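Larkasley Handling Cell: Progress Report to the Furkulitz Fund
Reporting period: to the end of March
Prepared by: Deepak Pal, Cell Maintenance Lead

1. Purpose of this report

The Fund asked for an account of how the handling cell at Larkasley has been kept in working order since the second payment, and of what remains to be done before the third. The report covers the arm, its gripper, the wrist camera and the work surface. Spending is set out in the separate statement sent with this report.

2. Position at the end of the period

The cell is in service. The arm had recorded 3899 completed picks when the log was closed, and the log has been kept without gaps apart from one morning in which the controller clock was wrong. Those entries have been marked and left in place.

Two items promised in the previous report are complete: the replacement of the wrist cable and the rewriting of the daily start-up sheet. A third, the spare set of gripper fingers, is late. Ibarra delivered the first pair with the mounting holes drilled to the old pattern, and they were returned. A corrected pair has been promised and no charge will be made for it.

3. Wrist cable and camera

The original cable ran along the outside of the last joint and was held by two clips. It had begun to rub where it passed the flange, and the camera signal dropped out when the wrist turned fully to the left. The new cable is 70 mm longer, runs through the guide supplied by Stita, and is fixed at the camera end with a screw clamp. The signal has been steady at every wrist position tested.

Removing the cable meant removing the camera bracket, so the camera had to be set up again from the beginning. The bracket was refitted with both finger tips in view at the bottom of the picture. Staff use the tips as a simple check: if either has moved from its usual place on the screen, the bracket has slipped and the cell is stopped until it has been tightened and the camera checked against the printed board. This has happened once, shortly after refitting, and the screws have since been replaced with a locking type.

4. Gripper

The fingers are wiped at the start of each shift and inspected for wear at the end. The left finger was found to close slightly ahead of the right, which pushed light items sideways before they were held. The cause was play in the drive linkage. The linkage was stripped, cleaned and put back with new washers, and the gap between the fingers is now checked with a gauge once a week.

The closing force has been lowered to 60 per cent of the earlier setting. The higher figure had been chosen for boxed goods and marked the softer pieces in the produce set. Dropped items rose for a short time after the change and then returned to their former level once the approach speed had also been brought down.

5. Basket trials

The produce set is handled in and out of a perforated plastic basket, which stands on the work surface close to the wall. The basket was chosen because it is cheap to replace and easy to wash. Its position matters a good deal. The arm needs room to lower both fingers inside the walls, and a basket that has been nudged by a few millimetres can bring one of them down on the rim.
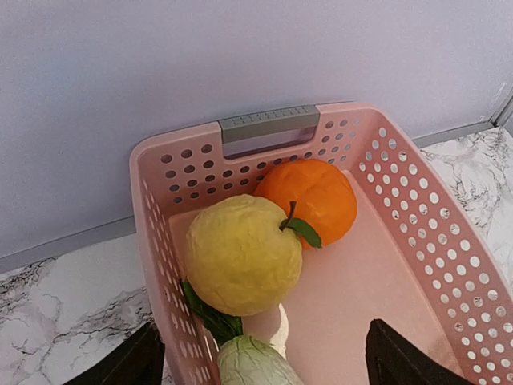
Operators are now asked to check the basket position before each run and again after every 30 picks. A fixed stop is being considered, although it would have to be removed for cleaning, and the present view is that a marked outline on the surface would serve nearly as well. A decision will be taken when the spare fingers have been fitted — the outline depends on their final width.

6. Work for the next period

Fit and test the corrected fingers from Ibarra.
Mark the basket outline and add it to the start-up sheet.
Replace the filter in the controller cabinet.
Train a second member of staff to carry out the camera check.

The last item is the most pressing. At present only one person is able to sign off the camera, and the cell stood idle for most of an afternoon while he was at another site.

7. Request

We ask the Fund to agree that the sum held back for the spare fingers may be carried into the next period. No other change to the agreed budget is sought.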